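Ticket: Patrol unit stops at pavement edge during open day walk
Site: Plornberg, field side
Opened by: Heidrun Marti
Assigned to: Vinzenz Mösli
Opened: 12 Jul 2022
Status: Closed, one follow-up open

Reported problem

We ran the patrol robot for visitors on the open day. The route starts on the concrete, crosses the patch of bare soil and goes out along the worn path into the field. On the first demo it drove up to the edge of the patch, stopped and sat there. The operator tablet showed "path blocked." There was nothing in the way. I cleared the message and it did the same thing again. After 2 tries I drove it over by hand so the group could see the rest of the walk.

The next group was due in 15 minutes, so I called support from the field.

First reply, Vinzenz

Please don't change the route file yet. Tell me which map is loaded, what the speed limit is set to, and whether anything was added to the robot for the open day. Send a view from the onboard camera with the robot parked on the slabs, facing the field.

Reply, Heidrun

Map is the Plornberg one from the spring. Speed is set to 40 percent, same as in training. We put the Lüthi radio kit on it in the morning so the tablet would reach the end of the path. View from the parking spot is attached.
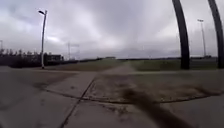 CATEGORY: Sensors / Obstacle detection

Vinzenz

Thanks. Look at the dark brown blur low in the view, close in front. It runs from the soil patch down to the bottom edge. I take that to be something on the robot itself, an antenna or a strap. It is too out of focus for me to say which. Please check everything that was fastened on with the radio kit.

The Grurkton software masks out the robot's own body, but the mask is made for the standard build. Anything added later and hanging into view can be read as an obstacle. On plain concrete the planner has room to go around it. At the patch the route narrows down to the path, and it has nowhere to go, so it reports a block.

Heidrun

Checked. The tie-down strap for the radio kit had a long free end on the front side. I tucked it under the cover and taped it. The antenna is on the back and I left it alone.

Ran the route again with no visitors near. It stopped once more at the dark curved edge of the patch, then went on by itself after a short wait.

Vinzenz

The short wait is a separate thing. The old obstacle stays in the local map until it times out. Do this before the next group:

1. Park on the concrete, motors off.
2. Clear the local map from the service menu. Leave the site map as it is.
3. Restart the camera service and wait for the green dot.
4. Run from the start point with the strap taped.

Heidrun

Done in that order. It crossed the patch without stopping and followed the path out. The second group saw the full walk, there and back. No messages on the tablet. The third group was the same.

One question from a visitor that I could not answer: does a dark sky make a difference? It was heavy cloud all day.

Vinzenz

Not for this fault. In low light the camera uses a longer exposure and you get more blur when moving, but the logs from your later runs look normal.

Resolution

Loose strap end in camera view, read as an obstacle. Strap secured, local map cleared, camera service restarted. Two full demo runs after the fix.

Follow-up: Flovwood to supply a shorter strap for the radio kit. Heidrun to add a strap check to the start sheet. Planned for October, before the next visitor day.

Comments

fieldops_m: Same message on our unit, same radio kit. Ours was the cable cover. Clearing the local map was the step we had missed.

Tobler: Does step 2 wipe saved waypoints?

Vinzenz Mösli: No, waypoints are in the site map.

r.kern: Is there a part number for the short strap yet?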